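Vallilen chest-mount recording kit, second revision: review

Posted in Hardware notes, February
Reviewed by Mebrat Mamo
Firmware tested: the one it shipped with, then the January update

Summary

The Vallilen kit is a wearable set for recording manipulation examples. It consists of a chest harness with a camera plate, a sync box, a foot switch, and a recording program called Lindidum. It does not include an arm or a gripper and does not care much which one you use. We used it for drawer and tabletop tasks over one collection round and kept 2916 episodes. The hardware is good. The recording program is adequate. The export tool needs work.

What is in the case

Harness, camera plate with two cold-shoe mounts, sync box, foot switch on a long cable, one calibration board, a spare buckle, and a printed sheet. The sheet covers the harness only. The rest of the manual is online and is one revision behind.

The case foam has a cutout for a battery that is sold separately. We ran the sync box from the wall and did not buy it.

Harness

The first revision used a single strap across the back and the camera dropped over a session. This one uses crossed straps and a rigid plate. I measured the plate angle before and after each session with a digital level, and the worst change was 2 degrees. That is small enough to leave the extrinsics alone within a session. I would still recalibrate between operators. The plate sits differently on different people and the tilt stop has only three positions.

The plate is heavy for its size. Operators reported shoulder fatigue in the second hour, and we moved to shorter blocks with a change of operator between them. The buckle is plastic. Ours has not failed.

With the middle stop, an operator standing at a bench gets the near tabletop in most of the view and loses the tops of taller objects. The low stop makes this worse. For cabinets and shelves, use the high stop.

Sync box and foot switch

The sync box stamps camera frames and joint states against one clock. I checked it with an LED and a contact switch and found a constant offset of 11 ms between the camera and the arm stream. Constant is fine. You enter it once in the settings file and it is applied at export. The January update did not change the figure.

The foot switch marks start, stop and discard. Discard is a double press, and the interval allowed for it is too long. A quick stop followed by a quick start is read as a discard, and the episode goes to a trash folder with no sound or light. We lost part of a morning before finding the folder. The episodes can be recovered, but they come back without task labels. Set the interval to its minimum before the first session.

Lindidum recording program

The interface is one window: live view, task name, episode counter, disk space. Task prompts can be loaded from a text file, one per line, and shuffled. Start-up takes longer than it should, and the window must be in focus for the foot switch to register.

Labels are entered after each episode as success, partial or fail. There is a free text field. There is no way to add a fourth label. We wanted one for contact with an object outside the task, and ended up typing a code into the text field and parsing it later.

The live view is compressed more than the saved file. Do not judge focus by it.

Drawer task

Most of our episodes are of one type: approach a small cabinet on a table, take hold of a drawer pull, open, release, close. Household items are placed on the table around the cabinet and their positions are changed between episodes. Packaging is useful for this. Foil, printed cartons and clear plastic all give the model surfaces that a set of plain blocks does not.

Two problems belong to the kit. Auto exposure is on by default, and a white cabinet pulls it down when it fills enough of the view. Brightness then shifts as the operator leans in. Lock exposure and white balance at the start of each session. The second is that the autofocus will sometimes settle on the gripper when it crosses close to the lens. Lock focus as well, at the distance of the drawer front.

The view in use has the gripper coming in from the upper left, near the top of the cabinet, with the toothpaste box and cardboard tube lying farther forward on the table. 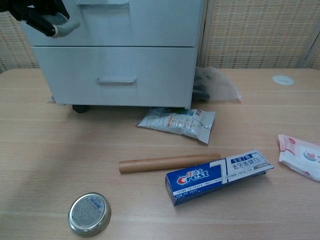 Export and file format

Export writes one folder per episode with video, a joint state table and a small metadata file. The format is plain and can be read without the vendor library. Conversion to our training format took a short script.

The batch exporter stops at the first bad episode and does not report which one it was. We worked around this by exporting in groups of 16. When a group failed, we bisected it. Vallilen support confirmed the fault by email and gave no date for a fix.

File names use local time with no zone. If you record at more than one site, rename before merging.

Compared with the Ejigu rig

We used the Ejigu head-mounted rig for the previous round. Head mounting follows the operator's gaze and gives better coverage of the target. It also moves a great deal, and we rejected more episodes for blur. The Vallilen view is steadier and lower. For bench work I prefer it. For tasks that involve walking between stations I would keep the Ejigu.

The Comholm clip-on camera is much cheaper but has no hardware sync. We did not test it further.

Verdict

Recommended for fixed-station collection with a separate arm. Lock exposure and focus, shorten the discard interval, and export in small groups. Labs that need custom labels should plan on their own recording program; the sync box will work with one, and its serial protocol is documented on the product page under Downloads.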